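July, bin cell, afternoon

Second week with the picking arm on mixed returns. Rumomton sold us this on 700 parts an hour. The sheet taped to the door says our own people did 872 on a good shift by hand, sorted and bagged, so I would like to know what a "part" is and who is bagging it. Kulkarni from the vendor says the rate comes up once the grasp settings are tuned. Fine. Tune them.

What has changed so far is mostly where people stand. Two sorters used to sit at the bench and talk. Now one of them minds the cell and the other does the rejects, on the far side of the shop, alone. The one minding the cell told me she's more tired at four o'clock than she was before, and all she does is wait for it to stop. I believe her.
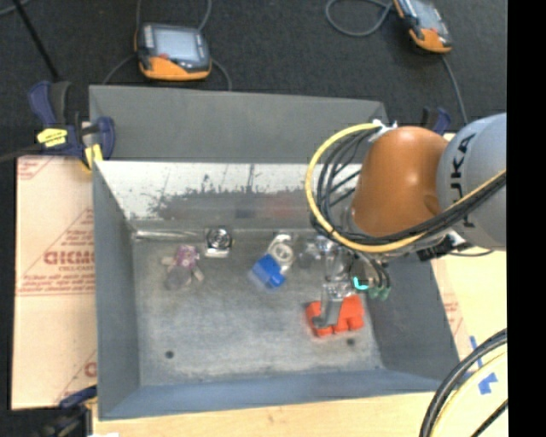

Kirsty Moncrieff

Clear and shiny pieces are still my worry. There's a clear one in the bin by the gripper that I can hardly tell from the gray metal behind it, and I know what I'm looking for. The red-orange one is easy for anybody. Brola's test set was 200 parts, nearly all bright and solid. Ask for a rerun with 50 clear ones, and somebody from our side present.

The clamps on the bin stay. Zolleck wants a proper fixture – I want to see a month of numbers before we spend on one.

Also on the list:
Pendants are on the floor behind the bin with their cords. Need a hook or a shelf, whichever is quicker.
Who is allowed to restart it? Right now it's whoever is closest, and the night crew never got the training.
Rejects must go back in the count. They are left out of the vendor's figure and they're still work.

Leaving the old bench where it is for now.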